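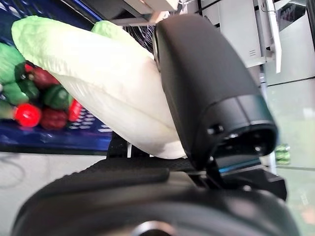 Napa cabbage, with the blue basket of vegetables behind it.

Home | Stories | Essays | Back Numbers | Contact

THE LIMTHORPE INVENTORY

The Limthorpe Museum of Household Life resolved in January that every object in its care was to be entered in the register before the roof was repaired. The instruction ran to 2,000 words and did not mention toys.

The play kitchen had come from the Fluvard estate with 100 other articles, most of them chairs. The Registrar assigned it to Room 2, together with a blue plastic basket and its contents, and on Wednesday the Assistant Registrar was directed to describe them.

She began with the peppers. The form required a condition, a purpose and a probable owner. Under condition she wrote "bright." Under purpose she wrote "soup," considered the entry for some minutes, and allowed it to stand. The tomato was entered as an article of the first importance — it had always been, in any kitchen she had kept before the age of seven.

The cabbage presented a difficulty. The schedule from the Grirnel office made provision for "cabbage, round" and for nothing else. This one was long, with pale ribbed stalks and crinkled leaves of a light green colour. Her grandmother had grown such cabbages in Phetsri and had sent them to the table whole on feast days, so that the children might see what they were about to eat.

She applied in writing for a new category. The reply, received at four o'clock, advised that the cabbage might be recorded as a lettuce.

The Assistant Registrar read the reply twice and placed it in the tray for correspondence received. She then took a fresh form. Under purpose she wrote "feast days." Under probable owner she wrote the name of a street in Phetsri, with the number of the house, and initialled the entry in the margin as the regulations required.

The Registrar countersigned it at closing time with 400 others and asked whether there was any tea.

More stories
The Keeper of the Weir
Minutes of the Grirnel Ferry
A Chair from the Fluvard Estate
Notice to All Lodgers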